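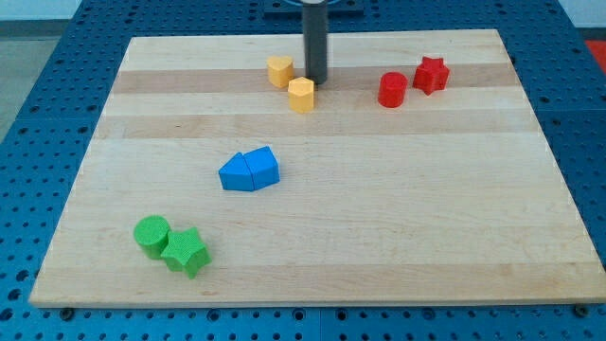

Why does the planner keep asking for a new grasp when the old one was fine?
The grasp cache is keyed on the raw pose, so any jitter from perception counts as a brand new object and we throw the good answer away.

July, late afternoon

Spent most of today in the Valis planner and I think I finally get it! Replayed the Gondatis log and found 1208 grasp queries, and 1150 of them were repeats of something we'd already solved. Ouch.

Blocks that touch are the worst (the green star and cylinder, the blue pair). Segmentation can't decide where one ends and the next begins, the centroid wanders, and off goes the planner again.

So I rounded the pose before hashing, and I'm averaging over 30 frames now instead of 19. Replay looks much calmer. The stars still flip their yaw between points, which I'd love to blame on Vudier, but it's my symmetry table. Five-fold, and I had it in as four. Sigh.

Left to do: fix the table, rerun the log, then push to the Tai branch. Please don't merge the old cache code in the meantime, I'm still pulling bits out of it.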